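Plodum is looking for people to come drive our robot arm this November

Hi! I'm Oluwatosin Garba and I run Plodum, the student manipulation project at Briggs. We have an arm, a table, a mountain of small stuff to pick up, and not nearly enough hands on the controls. So I'm asking for yours.

What we're doing: we want the arm to learn how to tidy up a table the way a person would. To get there it needs to watch a whole lot of tries made by people, good ones and clumsy ones both. You sit next to the table, hold the controller, and steer the gripper through a short job like picking up a little stick and setting it on a cloth. Then you do it again. And again, with the stick pointing some other way. Each try gets recorded and goes into the pile we train on over winter break.

We have 132 jobs on the list for this round and five people on the team, two of whom are buried in their capstone, so you can do the math.

Who I'd love to hear from

Any student at Briggs, any major. Last spring our steadiest driver was a music ed major who had never touched a robot (she plays the viola, make of that what you will). You don't need to code. You don't need to know what an inverse kinematics solver is, although if you ask me I will tell you, at length. You do need to be able to sit and concentrate on small fiddly things for a while without getting mad at them. Left-handed people, please sign up! We have hardly any left-handed data and the controller works fine either way.

If you get motion sick from screens, let me know when you write. Some of the jobs are driven only from the wrist camera view and it can be a bit much. There are plenty of others you can do just by looking at the table.

What a session looks like

A session runs two hours, and we'd like you to do seven of them, spread out however suits you. The first half hour of your first one is practice and none of it gets recorded. After that we take a break whenever you want one. Snacks are on us and they stay on the back counter, because crumbs on the table have ruined more than one afternoon.

Slots open at 11 in the morning and the last one starts at 7 in the evening. Evenings fill up fast. If you can do mornings I will be your friend for life.

The pay is the regular student hourly rate, through the normal campus payroll, so you'll need to be set up in Reniter before your first shift. If you aren't yet, do that now, it takes them forever. If you'd prefer independent study credit, come talk to me — it can be done, but the form has to be signed before you start and I can't backdate it.

A few things to know

We record the arm, the table and the controller. Your name isn't attached to any of it, you just get a driver number. If your hands end up in a clip, that's covered in the consent sheet, and you can ask us to pull your clips any time before training starts.

Closed-toe shoes in the lab, long hair tied back, no dangly bracelets. The arm moves slowly and there's a stop button right by your seat, which I'll make you press a few times on day one so you're not shy about it.

We're also hoping to take the trained arm to the Fovance student challenge in the spring. Drivers are welcome to come along and help set up, and your name goes on our poster if you want it there.

How to sign up

Send me an email through the Plodum page with your name, your major, the times you're usually free and which hand you write with. No resume, please. One or two lines on why it sounds fun would be great, but if all you've got is "I like claw machines," I'll take it!
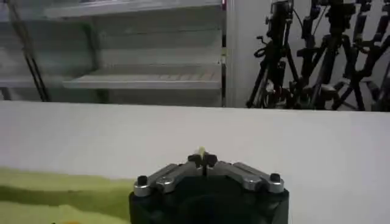 Small pickup job at the white table, from the wrist camera.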